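Fabric Benches and Ottomans - Frequently Asked Questions

Last updated March 15, 2021

These are the questions customers write to us most often about our upholstered seats. If your question is missing, please write to Zarmeena Bangash at the customer desk. She reads all messages herself and answers in English or Pashto.

Which models do these answers cover?

They cover the Fudari bench, the Lindsay ottoman and the Cukatel two-seat sofa. All three use the same woven fabric, so cleaning and care are the same. The Ninik stool has a leather top and has its own page.

What is the fabric made of?

It is a polyester and linen mix with a fine woven surface. The linen gives the small irregular lines in the weave. Sometimes a customer sees a thicker thread and asks if it is a fault. It is normal for this cloth and the thread will not come out by itself.

Is the light color gray or beige?

We call it Pale Stone, and people disagree on it. In our workshop we say gray, and my mother-in-law says beige. Beside a white wall in daylight it looks more gray. Under a warm lamp in the evening it goes more to the beige side. If the exact tone is important to you, please order a sample before you order the furniture. Put the sample in the room where the seat will stand and look at it in the morning and again at night.

How do I order a sample?

Write to us with your postal address and the color names. We send up to four samples free of charge. They are small, but big enough to lay on a cushion or hold against a curtain.

Will a light fabric get dirty quickly?

It depends on how you use it. A bench in a bedroom, where you put your clothes for tomorrow, stays clean for a long time. A bench by the front door needs more attention. With small children or a dog we usually advise the darker Slate color, but many families take the light one and are happy with it.

How do I clean it every week?

Use the vacuum cleaner with the soft brush, on low power. Go in one direction first and then across. Do not forget the line where the top meets the side, crumbs like to stay there. For pet hair a slightly damp rubber glove works well. You pull your hand over the fabric and the hair rolls together.
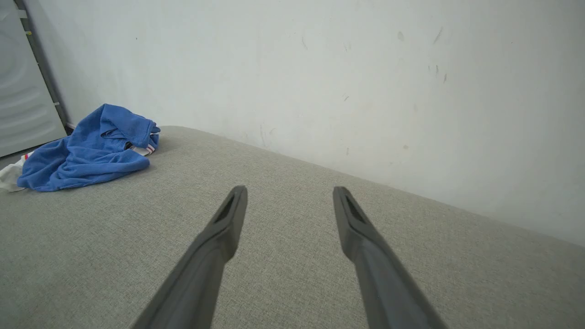

Dust is harder to see on the pale color than on the dark one, so it is easy to leave it too long. Once a month, take everything off the seat and clean the whole surface at one time. If you clean only the middle, where people sit, after a year the middle and the corners can look a little different.

What do I do when something is spilled?

Take a white cloth and press it on the wet place. Do not rub. Change to a dry part of the cloth and press again until no more liquid comes up. Then use a second cloth with lukewarm water and one drop of dish soap, and work from the outside of the stain to the inside. Let it dry without a hair dryer. Please use a white cloth only - a colored napkin can give its own color to the seat, and this is more difficult to remove than the coffee.

There is a ring after I cleaned a stain. Can I remove it?

Usually yes. The ring is often dried soap or the border of the water. Spray the complete top very lightly with clean water, so that everything dries at the same speed. If the ring is still there after the second try, write to us and send a photo in daylight.

Can I wash the cover in the machine?

The cushion covers of the Cukatel have a zipper and can be washed at 80 degrees Fahrenheit on the gentle program. Put them back on when they are still a very little bit damp, they fit better. The tops of the Fudari and the Lindsay are fixed to the frame and can't be taken off.

Can dark clothes leave color on the fabric?

Yes, this can happen with new jeans and with some dark blankets and towels. Wash these things two or three times before you let them lie on a pale seat for days. If you already have a blue shadow, start with the soap method above and do it soon. Old color from denim is sometimes permanent.

How long will the fabric last?

We tested one bench in our showroom for 24 months. People sat on it every day with coats and bags. The fabric became softer and there was some pilling at the front edge, which we removed with a fabric shaver. The weave had no holes.

How close can I put the bench to the wall?

Leave a space of two fingers. When a bench touches the wall, the back edge rubs the paint each time a person sits down, and on matte white paint you will see it. The space also makes it easier to pull the bench out for cleaning. We can send felt pads for the back if you ask for them in your order.

Can it stand near a window?

It can, but strong sun makes every fabric paler. Turn the ottoman around every few months. For the bench and the sofa, close the curtain in the hottest hours, mainly in July.

How much weight can the bench carry?

The Fudari carries two adults. Please do not stand on it to reach a shelf. The legs are strong enough but the foam is soft and you can lose your balance.

What does delivery cost?

Delivery is free for orders over 100 dollars. Samples travel by normal mail. The Cukatel comes in two boxes, and sometimes the second box arrives one day later - please wait one day before you write to us that it is missing.

Do you sell the fabric by the yard?

Yes, while we have it. We bought 3,000 yards of Pale Stone and almost all of it is reserved for furniture, so we sell small pieces only, up to three yards for each customer. It is enough for a pair of cushions or for the seat of an old chair. Please mention the model you already own, and we will try to cut from the same roll.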